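Labelling and laundering school uniform: notes for Barnby families

The uniform list for Barnby School runs to eleven garments once the games kit is counted, and most of what reaches the lost property rail in May is unlabelled. The notes below cover marking, washing and storage. They were compiled by Mahtab Babaei from the laundry room at Gristholm, the boarding house, where the same garments go through the machines every week of term.

Marking

Use woven tapes for blazers and jumpers, and stitch all four sides. Two stitched ends will hold for a while, but the loop catches on coat pegs and pulls the knit. Iron-on tapes are adequate on shirts and polo tops. Press for 15 seconds with a dry iron, leave to cool flat, then press again from the reverse.

Laundry pen fades on polyester faster than on cotton. Write on the care label, never on the garment itself, and go over it again at half-term. For shoes, mark the underside of the tongue. Insoles come out and get swapped.

Washing

Blazers marked as machine washable should go in at 30 degrees, inside out, with the buttons fastened and a spin of 800 or less. Higher spins crease the lapel interfacing and it does not press out fully. Empty the pockets first – ballpoint ink in a lining is permanent in most cases.

White shirts yellow at the collar from skin oils. Rub a little washing-up liquid into the band, leave it for half an hour, and wash at 40. Chlorine bleach makes the yellowing worse on polycotton.

Grass on games socks: soak overnight in cold water with biological powder, then wash as normal. Dried mud should be brushed off before any water touches it.

Pleated skirts keep their shape if the pleats are tacked down with long stitches before washing. Drip dry from the waistband and remove the tacking once dry.

Storage over the summer

Wash everything before it is put away, including items that look clean. Moths go for wool with food or sweat on it. Fold jumpers, hang blazers on shaped hangers, and keep both out of plastic dry-cleaning bags. Cardboard is suitable for a few months in a dry cupboard and unsuitable for a garage or loft. Write the size and the year group on the end of the box, where it can be read when stacked. 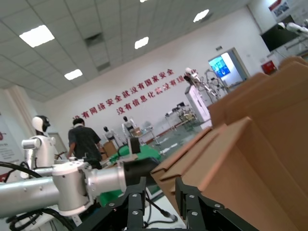
Can second-hand uniform still carry the previous owner's name tape?

Remove it before the first wear. Cut the stitches with a seam ripper from the wrong side, and lift iron-on tapes with a warm iron over baking parchment. Any glue left behind can be dabbed with white spirit – test on an inside seam first, then wash the garment separately.

Spare buttons for the blazer are kept at Gristholm and can be collected from 4 pm in term time.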